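Keeping a Faux Fur Throw Looking Decent
Home Tips, 9/29/18

White fluffy throws look great in the store and flat by the second month. Most of the damage comes from body oil, crumbs and heat. The routine below has kept mine going through three winters.

Shake it outside first. Do this before any brushing, or you will push the dust down to the backing. Hold it by the short side and give it a few hard snaps, then turn it and do the other side.

Brush it dry. A wide-toothed pet brush works well. I use a cheap one from Riedl, but any brush with rounded tips will do. Hold the edge down with your free hand and pull in one direction only, short strokes, starting at the end nearest you.

Lay the throw over something firm while you work. A bed is too soft and the fur sinks away from the brush. A round ottoman is a good height for it, and if the cover is dark gray you can see right away where the white edge is bunched up.
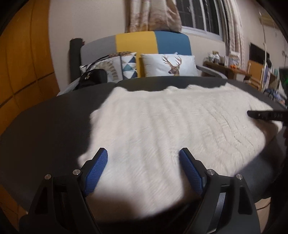
After brushing, the fibers should lie in faint rows. If they stick together in points, there is still soap in them from the last wash. Rinse again in cool water and leave out the softener, which coats the fibers and makes them clump.

For washing, check the label. If a machine is allowed, use cold water, a mesh bag and the slow spin - 900 is too fast for long fur. Ours went through at a lower setting in August and came out fine. Dry it flat, fur side up, and brush once when it is half dry and once at the end. Keep it out of the dryer. Heat melts the tips, and there is no fix for that.

Small spots can be dabbed with a damp cloth and a drop of dish soap. Dab, don't rub.

Edges that curl can be held flat overnight under a few books, with a clean towel in between.

Store it rolled, fur side out, in a cotton pillowcase. Plastic bags hold moisture.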